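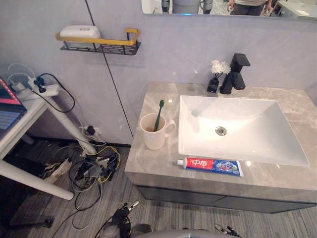

Pleletti, left arm, February

Wrist cable again. Fouad swapped the strain relief at the forearm clamp with the Brenero part, which fits if you file one corner and don't tell Brenero. Tightened the clamp screws evenly this time, having learned what happens when one of them does all the work. Ran 600 wrist cycles with the arm out over bare floor. Two encoder dropouts, both on the old connector, so the old connector is now in the bin and I feel better for it.

Second run with the new connector: 700 cycles, no dropouts. Siham wants 16 grasps at full reach before she signs anything. Fair.

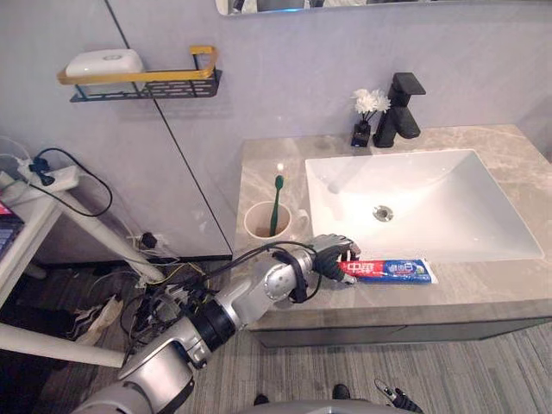 Finger zero was next. The thumb had drifted since the last calibration, and the Hordiienko script fixes that only if you run it with the hand open, a detail the manual keeps to itself. Redid it with the hand open. For a check on grip I like the toothpaste tube, held at the cap end, where a bad thumb offset shows up quickly. The cable loops over the forearm are still longer than I'd like – shorten them at the next service, leaving slack for full wrist roll.

To do: order two spare connectors from Brulto. Label the adapters on the floor. Ask Siham where the small torque driver went, politely.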